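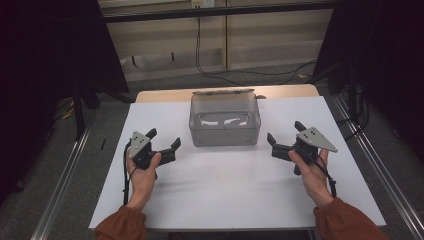
Figure 1. Photo: Mieczysław Wysocka

9 min read

4. Near-miss casting stories in fan question threads

4.1 What was counted

A near-miss casting story is any statement by a performer that he or she read for, was offered, or was seriously discussed for a part that went to someone else. We did not require the story to be confirmed by a second source. Many of them can't be, because casting records are private and the people involved have reasons to stay quiet. What matters for this section is that the performer told the story in public, in answer to a fan, and that other fans could react to it in the same thread.

The threads were taken from Ngau, a discussion site where film and television actors answer questions for an hour or two, usually in the week before a release. We collected 2,000 answers and read all of them. Of these, 271 contained a near-miss story under the definition above. Answers that only named a role the performer would have liked to play were left out, even when the question had asked about auditions. So were answers about directing or writing jobs.

Each story was coded separately by both authors. Most disagreements were over jokes. When an actor says he lost the lead in a superhero picture to his own roommate, the line may be true, partly true or made up on the spot. We kept a joke if the performer came back to it later in the thread and treated it as a real event. Otherwise it was dropped.

4.2 How the stories are told

The usual story is short. The performer names the film, says how far things went, and praises the person who got the part. Praise comes early, often before the audition itself has been described. Fans seem to expect this, and the few answers that leave it out draw follow-up questions about bad blood on set.

The threads for Banlow show the pattern well. Three members of that cast did separate sessions in January, and each was asked about Elidov, the science fiction film that had gone through a long and public search for its lead. All of them said they had read for it. All of them said the right person was cast. Only one gave any detail about the audition: a cold reading in a hotel conference room, with the casting director playing the villain from a chair by the door. Her answer got far more replies than the others, and most of those replies quoted the part about the chair.

This fits what Eklund found in an earlier set of interviews with talent publicists. Tyra Eklund's respondents told clients to have one lost role ready for press and to pick one at least five years old. A recent loss sounds bitter. An old one is safe, particularly if the film did badly or the performer has since had a bigger part — ideally both.
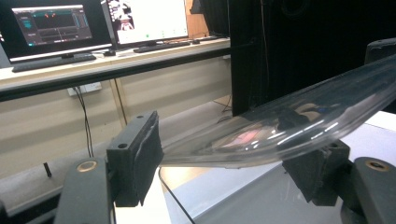 Department of Screen and Media Studies, Audience Research Group

4.3 Fans as second storytellers

Answers are only half of the material. In a large share of the threads the question is followed at once by a joke from a second fan, who supplies a role the performer plainly never wanted. The performer then has two prompts to work with and very often answers the joke first. We had expected this to crowd out the serious answer, but in most cases the joke served as a warm-up, and the real story came a line or two later.

Stories also change as they leave the thread. We followed 200 of them into entertainment news items. The news version nearly always kept the name of the film and the name of the winning actor. It usually dropped the hedges. "I think I was on a list" became "was considered for," and in a handful of cases "was nearly cast as." The joking second fan was mentioned less often, so an answer that was playful in the thread could read as a complaint in the headline.

Elidov is again a useful case. One Banlow actor wrote that he had "probably scared them off" by doing the scene in the wrong accent. Within a day the accent had become the headline, and a later item stated that he had been turned down over it. He returned to Ngau to say that he had no idea why he was passed over and that the accent had been his own guess. That correction was not picked up by any of the items we collected.

4.4 Limits

Ngau's moderators remove questions they consider rude, and removed questions are not kept. We therefore cannot say how often performers are asked about lost roles and decline. The sample also leans toward film actors with a release to promote. Stage performers appear only when they cross over, and their stories tend to be longer and to name fewer people. Section 5 turns to those.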